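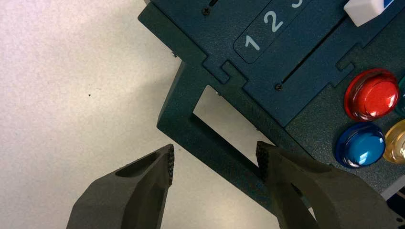
深青色面板一角，拼接边。

二月，早上。室外零下，无风，窗台温度计结霜，读数要等擦了才能看。锅炉整夜没有停过机，热量表显示1154，抄在本子左栏。昨晚睡前忘了抄，所以夜间耗热量只能按前天的斜率估，估出来的数用铅笔写，以后不参与计算。

今天的任务是把一楼和二楼的水力平衡重新做一遍。去年秋天做过一次，结果不能用：当时楼上北侧房间的散热器还是旧的铸铁片，后来换成钢制板式，阻力特性变了，整个环路的流量分配跟着变。换散热器的时候没有重做平衡，这个账拖到现在。表现很典型，靠近立管的两间过热，要开窗，末端那间怎么调都到不了19度。Teodora Kadrić住末端那间，从入冬以来一直穿两件毛衣写东西，没有提过意见，不过她把书桌从外墙挪到了内墙边上，这比提意见说明问题。

先记系统现状，免得明年又从头摸一遍。

热源是一台落地式锅炉，出水设定60度，带缓冲水箱，容积将近1000升。水箱上中下各有一个测温口，中间那个套管里的导热膏早就干了，读数滞后，只看趋势。循环泵装在供水侧，三档定速，目前在二档。分水器在楼梯下面的小间里，供回各六路，其中一路盲端，给以后的车库预留，阀关死，挂了牌。膨胀罐在回水侧，泵的吸入口附近，位置是对的，这一点当初安装的人没有做错。安全阀出口接软管到地漏，软管被人往上抬过，形成一个水封弯，已经放平，用管卡固定。

管材有三种。立管是老的镀锌钢管，分水器到各房间是铝塑管，换散热器时新接的一段是铜。铜和镀锌之间有一个黄铜过渡件，暂时没看到渗漏，接头下面垫了一张白纸，下周看纸。

早饭后先排气。顺序从低到高，泵停，等十分钟让气泡往上走，再逐个开散热器的排气阀。一楼三组基本没有气，放出来的都是水，颜色发黑，有铁锈味，说明水里氧已经消耗掉了，正常。二楼走廊那组放了很久的气，声音由尖变闷，最后喷一口水。末端那组也有气，但比预想的少。所以末端不热的主因在流量，气堵只占一小部分。排完气系统压力掉了一截，补水到冷态一点五巴，补得很慢，补水阀只开一条缝，快了会把罐里的膜片顶偏。

排气钥匙又滑丝了。手上这把是软金属的，方孔已经磨圆。Borislav Ivanov借过来一把钢的，说用完放回他工作台左边第二个抽屉。抽屉里有一套没拆封的生料带，没有动他的。

接下来计算。按房间热损失分配流量，温差取十五度。热损失用的是Damir Nedeljković前年做的那份表，墙体传热系数偏乐观，北墙他按有保温算，实际上保温只做到窗台以下，上半截还是光墙。把北墙那一项改掉，末端房间的设计负荷升了将近四分之一。过去调来调去调不好，一半的原因在这里，给它的流量从纸面上就不够。改完的表重新打印一份，贴在分水器小间门背后，旧的那份撕下来夹进文件夹，写明作废。

阀门预设值按厂家曲线查。麻烦在于六路里有四路是Kikard的阀体，另外两路阀体上没有铭文，预设刻度的含义不一样，不能直接套曲线。没有铭文的两路改用温差法，先全开，再慢慢关，看供回水温差。温差法慢，每动一次要等半小时以上，急不得。上次就是急了，十分钟动一次，最后调到的是瞬态。

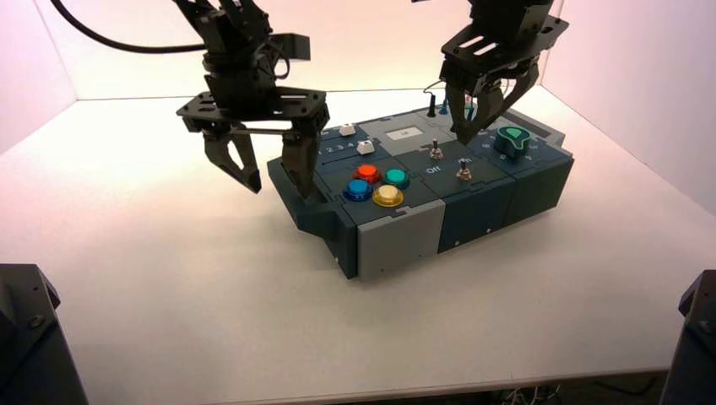 为什么要从最不利的那一路开始调？

最远的一路可用压差最小，先把它全开作为基准，其余各路再往下节流；反过来做，每关一个近端阀，远端的流量都会变，前面调过的全要返工。

上午十点开泵，二档，所有恒温头拆下，阀杆全部弹出。拆恒温头这一步不能省，带着头调等于让阀门自己和人抢。末端一路全开，走廊一路关到预设三，一楼客厅关到预设二点五，厨房两点，书房和门厅是没铭文的两路，先各关掉一半行程。记录时间，离开，不看。

等待的时候清洗回水过滤器。前后两个球阀关死，滤网拧出来，倒在搪瓷盆里。黑色细粉为主，用磁铁能吸走大部分，是四氧化三铁；剩下一点麻丝，应该是当年螺纹上的填料；还有一小片透明的东西，薄，有弹性，怀疑是旧密封圈的碎屑，装进小袋留着。滤网本身没破，用旧牙刷刷净，对着灯看，孔都通。装回去时垫片换了新的，旧垫片已经压成刀口形，再用一次肯定滴。

过滤器堵到这个程度，对总流量的影响不好估，前后没有压力表。列入待办：过滤器前后各焊一个测压嘴。焊接要排空一段管路，等停暖以后做。

中午第一轮读数。供水温度稳定，各路回水用接触式温度计贴在管壁上量，外面裹一圈橡塑保温，等示数不动再抄。客厅一路温差偏小，流量仍然大，关到两点。厨房合适。走廊略大，关半格。书房和门厅温差几乎一样，都偏小，各再关四分之一圈。末端的回水终于热了，手摸得出来，温差还是偏大，不过比早上好很多。

接触式温度计的误差需要说明。铝塑管外层导热差，管壁温度比水温低，低多少和室温、保温包裹的松紧都有关系。六路用同一种包法，同一支表，误差方向一致，比较相对值是可以的，不能拿来算绝对热量。绝对热量以热量表为准。

午饭是昨天的豆子汤。Velimir Vukadinović打电话来问他家地暖的事，他那边混水阀的旋钮拧不动，问能不能喷除锈剂。告诉他先不要喷，密封圈可能是三元乙丙的，矿物油会溶胀。让他关掉前后阀门，等凉了把阀芯抽出来看水垢，用柠檬酸泡。他说家里只有醋。醋也行，时间加倍，泡完要冲净。

他还问起要不要装气候补偿。说了半小时。意见和以前一样：先把平衡做好，再谈补偿。分配不均的系统上补偿，等于把不均匀的幅度跟着室外温度一起缩放，近端照样过热，远端照样冷，只是曲线好看。他说Olum那边有人装了以后省了不少。那家原来出水温度常年开到顶，随便降几度都会省，和补偿器关系不大。电话里没有谈出结论，他说等开春再看。

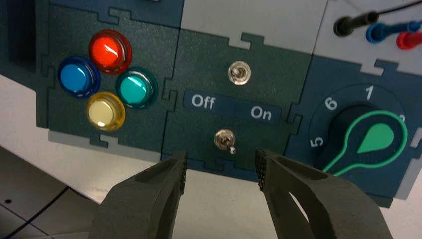
红、蓝、青、浅黄四个按钮，中间一块面板上是小型拨动开关。

下午两点第二轮。泵从二档降到一档试了一次，末端回水在一刻钟内开始往下掉，说明一档扬程不够，恢复二档。三档没有试，去年试过，厨房那路阀门会啸叫，叫声沿管子一直传到二楼。定速泵在恒温头陆续关小以后压差会升高，现在缺一个压差旁通阀。查过Prerstead的目录，他们有一种可以装在分水器末端的，接口尺寸合适，泄压起点可调。还要确认盲端那一路能不能改接，如果能，就不用动主管。

量了分水器末端到墙的距离，阀体加活接刚好放得下，扳手转不开。可能要把小间侧面的搁板锯掉一截。搁板上放的是Drita Vukčević腌菜的空罐子，先问她。问了，她说罐子可以搬到地窖，搁板随便锯，但锯末不要弄到隔壁的亚麻布上。记下：锯之前挂一块塑料布。

书房一路出了点问题。第二轮温差比第一轮还小，关阀以后流量反而像是变大了，不合理。重新包了一次温度计，读数没变。后来发现是阀杆没有完全弹出，第一轮时卡在中间，阀门的实际开度比以为的小；下午阀杆热胀以后自己松了，弹到位，流量就上来了。用钳子轻轻夹住阀杆来回活动了十几下，滴了一点硅油，现在行程顺畅。门厅那个也照样活动了一遍，没有卡。教训是在拆下恒温头以后，每根阀杆都要按一遍，确认回弹，再开始记数。写进步骤表，排在排气后面。

于是书房一路从头来，阀门退回一半行程，重新等。多花了一个多小时。

这段时间用来整理水质。系统水取样一杯，静置，上层清，底部有薄薄一层黑粉。试纸测酸碱度，偏碱，落在允许范围内。电导率笔没电，纽扣电池型号不常见，写进采购单。缓蚀剂是换散热器那次加的，加了多少没有记录，瓶子倒是还在，Vasić的，剩小半瓶。瓶身标注按系统容积投加，可是系统总水量从来没有准确量过，水箱占了大头，管道和散热器只能估。下次排空的时候，让补水经过水表，一次量清楚。在那以前不再补加药剂，宁可少，浓度过高会伤轴封。

压力也顺便看了。热态一点九巴，比冷态高零点四，膨胀罐工作正常。如果罐子进水失效，热态会顶到安全阀附近。罐子的预充压力按规矩每年要在卸压状态下测一次，今年的还没测，和测压嘴一起做。

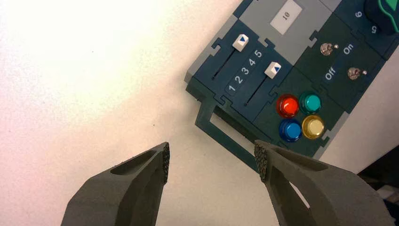

另外，热态压力要和水箱上部温度一起抄，单独一个压力值没有用。水箱加热到什么程度，膨胀量就差多少，水箱这么大，几度的差别在表上就看得出来。以前的本子里只有压力一栏，往前翻三年都是这样，没有办法回头比较。从今天起加一栏，字写小一点，格子够用。

下午五点第三轮，也是今天最后一轮。客厅、厨房、走廊、门厅四路温差一致，互相差不到一度，可以认为到位。书房略小，再关八分之一圈。末端仍旧略大，阀门已经全开，没有余量。想让末端再多一些，只能把其余各路一起往下压，总流量随之减少，泵的工作点沿曲线往左移，末端压差会抬高一点。试着把四路同时关了很小的一点，大约是刻度的一半格，等半小时，末端温差缩小，其余各路温差同步变大，彼此还是一致。接受这个结果。

各阀最终位置抄录如下，末端全开；走廊二点二；客厅一点七；厨房一点七；门厅从全关位置退出一圈又八分之一；书房从全关位置退出一圈。没有铭文的两个阀以全关为零点，圈数按手轮上的划痕数，划痕用锉刀补深了，涂了白漆。

恒温头装回去。装之前全部转到最大，对准以后再拧螺母，手紧即可。走廊那只恒温头反应迟钝，放在暖和的地方半小时阀芯没有动作，可能感温元件漏了，和客厅备用的一只对换。坏的那只先留着，外壳可以当配件。

傍晚各房间温度：客厅二十一，厨房二十，末端那间18.5，还在升。窗帘原来拖到散热器前面，挡住对流，请Teodora Kadrić把下摆用夹子夹高了一截。她问今晚能不能把书桌搬回去。告诉她再等两天，墙体是慢的，空气温度到了，外墙内表面还要很久，坐在旁边仍然会觉得冷。她说那就等。

散热器后面的反射膜有一个角翘起来，胶老化了，明天补。铝塑管穿楼板处的套管里没有填料，楼上楼下能互相听见说话，顺手塞了岩棉，外面打一圈密封胶，颜色和墙不一致，以后刷漆。

待办：测压嘴两个；压差旁通阀，先问盲端能不能改接；纽扣电池；膨胀罐预充压力；北墙上半截保温，夏天做，材料厚度要先算露点；黄铜过渡件下面的纸；还Borislav的排气钥匙。

晚上九点抄热量表，记在右栏。泵有轻微的嗡声，贴着泵壳听是均匀的，没有气穴那种沙沙声。小间的灯关了，门留一条缝。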